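Recording Demonstrations for Cloth Handling: Jeans

Written by Meenakshi Arumugam for the Mindari project, last changed 23 Nov 2021

Use this page if you are adding garment episodes to the set we share with Skodstead. It assumes the arm is already mounted and you can jog it without help. Towels and T-shirts have their own page. Jeans are harder because the legs are heavy and the seams catch, so please read this one too, even if you recorded towels in May.

Spread the green cloth over the table and smooth out the larger creases. Drop the jeans from waist height and leave them however they land. Do not tidy them. A model that only sees neat starts will fail on everything else.

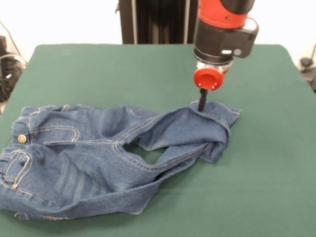 Step 2: Recording an episode

Start all the cameras before the arm moves. Bring the arm down over the hem of whichever leg is easier to reach, slowly for the last part, and keep away from the thick place where the seam meets the cuff. Once you touch the cloth, wait a moment before the next move. That pause makes the contact easy to find later.

Keep each episode to one intention. If you meant to straighten a leg and end up turning the whole garment, save it under the second name and record the first again. 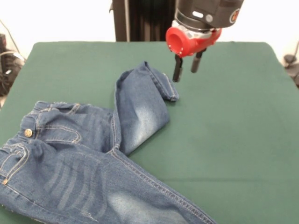 Missed grasps stay in. Mark them as missed in the log and go on with the same episode if the jeans have not slid off the table. Hermine Steiner labels the failures separately, and she needs the original file – please don't trim it.

After 13 episodes, stop and play back the last one from each view. Check these things:

The hem can be seen in at least one view when the arm comes down.
The clocks agree.
The log has your name and the garment number.

The overhead view often loses the middle of the garment behind the arm.
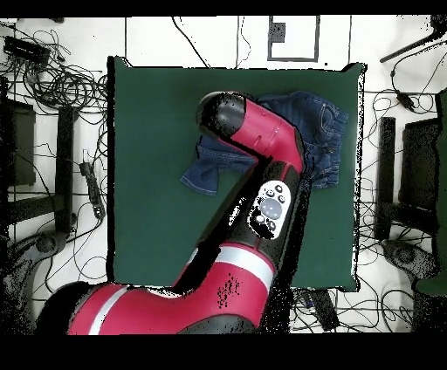
If both the waistband and the hem are hidden for most of an episode, change the approach angle and record it over. Otherwise keep it.

Copy everything to the Tanner drive before you shut down. The set now holds more than 2,746 episodes, and jeans are still the smallest group, so children's sizes and stiff denim are both welcome.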